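Can a robot arm put groceries away yet?

Asked by Keerthana Suvarna
June 30, 2023

My dad has bad hands and unloading shopping is the worst chore for him. Saw a clip of two arms packing a bag and now he wants one. Is any of this real for a normal kitchen? Budget is small. Not looking for a lecture on stairs and vacuums, just bags, pouches, cans.

3 replies

Virgilio Padilla
No. Maybe in ten years.

Ramil Magbanua
Sort of. We have a two arm setup at Roron, been at it since May. Picking stuff up off a flat table, fine. Boxes are easy. Soft shiny packages are the pain, they slide and fold and the grip that held the last one misses teh next.

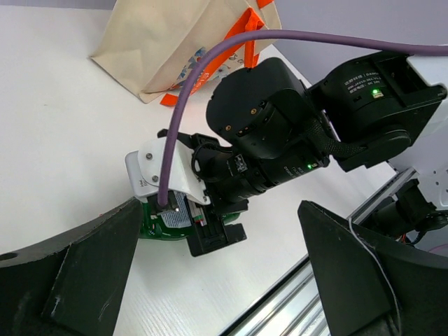

Also cloth bags. A tote flops over and the handles go everywhere, so getting something in or out of it is way harder than it looks in a clip. Our log says 1102 tries with pouches, 398 of them good with no help. And thats on a clear table with someone standing by. For your dad I'd wait. Get a rolling cart at counter height, cost me 80 bucks.

Njoroge Nyaga
Agree w/ Ramil on the cart. Shop floor is a bit different tho, same part in same spot all day, ours does that fine. Kitchen never looks the same twice. Ask whoever made the clip if it was sped up or if a person was driving the arms, alot of them are.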